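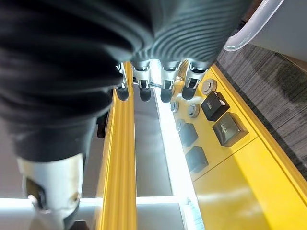
Push buttons come first on this sheet, as they are the part people are quickest to tick without looking. The Fedeck handover note says every control on the yellow console was "verified in position", and I would like to know what that means. Four round silver buttons and four square black ones are mounted on it, so the fixings at least got done. Whether each one does what the drawing says is a separate matter, and the note is silent on it.

Console inspection, Imus bay
Repeat every 6 months. First round: January.

1. Casing and top surface
Result: Pass
Comment: Glossy finish, no cracks found by hand. The supplier calls it "glare free". It is not, and I would like that phrase taken out of the manual.

2. Raised lip along the edge
Result: Pass
Comment: Firm all the way along. Run a cloth behind it before signing.

3. Panel seam
Result: Pass, with doubts
Comment: Faint, and no grit in it today. Kemppainen claim it will keep out a spill. No test sheet was supplied, so keep drinks away until one is.

4. Round buttons
Result: Pass
Comment: All return after pressing. The largest one has a little side play. I was told this is normal. Check again next round and write down which way it moves.

5. Square buttons
Result: Fail
Comment: One needs a second press now and then. "Wears in with use" is not a repair. The brochure promises 2,000 presses between services and the log shows 700.

6. Labels and drawing
Result: Fail
Comment: The Plola drawing is one revision behind the wiring list. Pick one and bin the other.

7. Stop function
Result: Not tested
Comment: The last sheet has a tick here and no time of day beside it. I have not copied the tick over. Test with the supply on, wait 30 seconds, test again, and enter both times.

8. Carpet by the console
Result: Pass
Comment: Lies flat, no loose edge to trip on. The grey streaks hide dropped screws very well, so use a torch.

Overall: not accepted. Items 5, 6 and 7 stay open. Please don't send me another certificate in place of a repair.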